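3.2 Setting and participants

The study was carried out in Trorkisthorpe, a former mill town where paid textile work ended within the memory of most older residents. Households there still keep large amounts of clothing and bedding, and a good share of it is repaired at home. We wanted to know what people keep, how long they keep it after it stops being worn, and what makes them finally let it go.

Households were recruited by letter and through notices left at the library, two churches and the Vimomard laundry on the main street. In total, 70 households took part. Each was visited twice, in spring and again in late summer. At the first visit an adult member of the household went through every closet, drawer and storage box with one of the authors and placed each item in one of four groups: in regular use, in seasonal use, kept but not used, and waiting for repair. Items in the last two groups were recorded one by one, which gave 1,790 entries. Socks and underwear were left out at the request of several participants.

Entries were made on a paper form adapted from Bech's earlier work on household linen. The form asks for the type of item, the main fiber where a label could be read, the year it came into the house, and the reason it was being kept. Reasons were written down in the participant's own words and coded later by Onu and Craddock, working separately. Where their codes differed, Owen made the final decision.

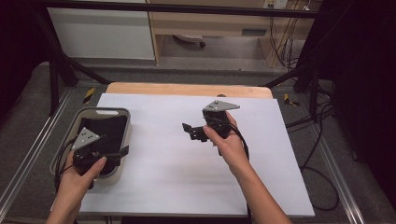 Of the 1,790 entries, 704 were described as waiting for repair. This was more than we expected from the pilot visits, where the "kept but not used" group was far larger. Part of the gap comes from wording. In the pilot we asked whether an item was "broken," and people were slow to use that word for a sweater with a thin elbow or a sheet worn in the middle. When the question was changed to "does it need anything done to it," many of the same items moved into the repair group.

The time an item had been waiting was hard to fix. Few participants could give a year, and most tied it to some other event, such as a house move or a child leaving school. We kept these answers as given and did not turn them into dates unless the participant could do so. For this reason Table 4 reports waiting time in three broad bands only.

Knitwear made up the largest part of the repair group, followed by pants and bedding. Participants often said that a knitted item was "nearly fine." The damage was small, the item was still warm, and the work seemed easy enough to put off. One woman kept five cardigans in a pillowcase behind the sewing machine and could name the fault in each without taking them out. She had repaired none of them by the second visit, though she had bought wool to match two.
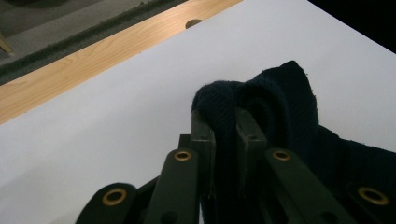 Figure 2. Dark navy knit fabric on a white surface.

Trorkisthorpe, November

The third stage of the work was a set of group sessions held after the home visits were over. Participants were invited to bring items from the repair group and talk about them with others from the town. Yokoyama led the sessions and Owen took notes. No instruction in mending was given unless someone asked for it.

Talk in the sessions was different from talk in the home. In their own houses people tended to explain unrepaired items in terms of time. In the groups they spoke more about skill, and several said they had been taught to darn as children but no longer trusted themselves to do it well. Visible mending, which has had a good deal of attention in recent writing (Hughes, ch. 5), was mentioned by younger participants and mostly disliked by older ones, who held that a good repair should not show.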